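The Drawer of Things We Might Need

Mereana Lockyer

When I moved to Mistham I had one suitcase and a bag with shoes in it. Now, eight years later, I would need a truck. I do not know exactly how this happened. I never went out one morning and decided to own three potato peelers. But they are in the kitchen, all three, and I use only the one with the green handle.

My opinion is simple, and I know that many people will not share it: we should keep more things, and we should keep them better. I say this at a time when every second article tells us to throw away whatever we did not touch this year. I have read those articles. I have even followed them, and I was sorry afterward.
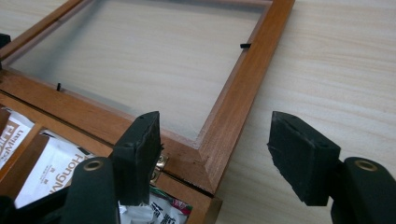
5 min read

The first thing I gave away by this method was a tin of buttons. It came from my husband's aunt, and in one whole year I did not open it. Two months later his winter coat lost a button, a large brown one with four holes, and I went to a shop in Cuesta and paid for a card of buttons that almost matched. They did not really match. He wore the coat like that until spring, and each time he closed it I thought of the tin.

Of course, a button is a small matter. But I believe the rule of one year is a bad rule, and it is bad for large matters too. It assumes that our needs come around like the seasons. Many needs do not. I needed my old school certificate once in 20 years, and on that day I needed it very much.

My neighbor Fatos Mladenović disagrees with me. He moved from a house to two rooms in December, and he says he has never slept so well. He kept one set of plates, his tools and the photographs. When I asked what he did with the letters from his brother, he said he read them all one last time and put them in the recycling. I was quiet for a moment. He was not sad when he told me this – he was almost proud. I respect it, but I could not do it, and I do not think I am a weaker person for that.

There is a kind of advice which treats every object as a debt. You own it, so you must dust it, move it, think about it. I understand the feeling. My mother-in-law's dining set was such a debt for me, and I was happy when a young family from Cevham took it. So I do not say that we should keep everything. A person who keeps everything has the same problem as a person who keeps nothing: she cannot find what she wants.
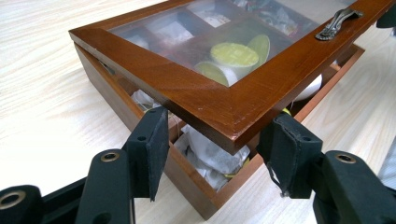
Keeping is work, and I think this is the part that my side of the argument often forgets. If I put the sewing needles, the foreign coins and the spare keys into one plastic bag, then I have not kept them, I have only delayed losing them. They must have a place, and the place must be easy to open. For small things I like best a wooden box with compartments and glass in the lid, because I can look before I open, and because wood forgives a great deal. A few scratches along the front edge of the lid do not bother me. With a plastic organizer the first crack is usually the beginning of the end, and then you must buy the organizer again.

My friend Nisreen Ghanem has a habit which I have taken from her without shame. When she puts something away for a long time, she writes on a small piece of paper what it is and why she kept it, and she puts the paper with the thing. "Key for the cellar in the old apartment, the new owner may ask." "Screws from the crib." After some years she reads the papers again. If the reason has become silly, the object goes. If the reason still makes her stop, it stays. She does not count the months. I find this much more honest than a calendar.

It takes time, I admit. I spent a whole afternoon on one kitchen drawer, and I wrote 20 papers, and my tea got cold. But in that drawer I found the guarantee for the boiler, a postcard from my sister and the little metal part that had been missing from the coffee grinder since we moved in. The grinder works again. I had been looking at the prices of new ones.

People with small apartments will say that this is easy talk for somebody with a cellar. It is a fair objection. I lived for five years in one room, and there I kept one shoebox, and I chose carefully what went in. I still have almost everything from it. The shelf above the door is full now, and this weekend I will go through it with my papers and a pencil. The two other potato peelers I am ready to discuss.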